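Head camera demos: what to do about reflective objects?

Posted by Tuncay Tuncer

We are recording gift wrapping demonstrations from a head camera to train a bimanual policy. So far we have 181 episodes from 3 people. With plain paper the hand tracker holds up. With gold foil it drops the thumbs whenever they press on the front face, and the glossy dark table adds a second, fainter pair of hands below the box.

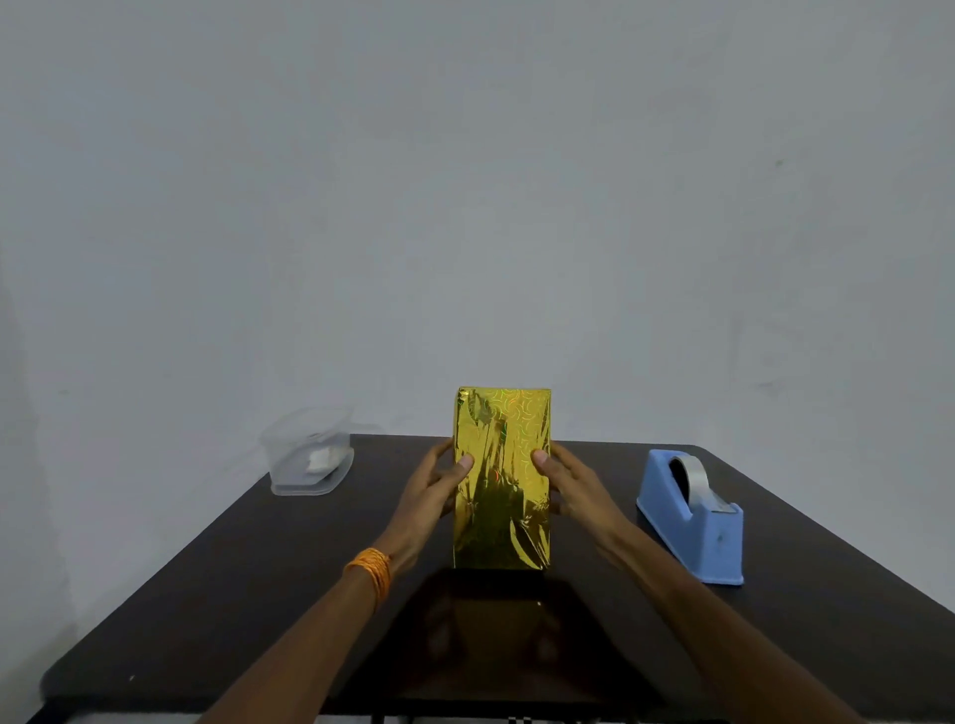
Exposure is locked and the light is even. Should I discard the foil episodes or keep them and mask the bad spans?

2 replies

Brisa Chávez
Keep them. If the policy will see foil at run time, it needs foil in the training set. Mark the spans where tracker confidence falls and leave those out of the action loss – the images are still usable for the encoder. For the table, a matte cloth works, but record some 20 episodes on the bare surface too, or you will only move the problem to deployment. Split train and test by person, or your numbers will look better than they are.

Ebenezer Ayaaba
same thing on ours with Pudix, we put a cloth down and it got better. did not try masking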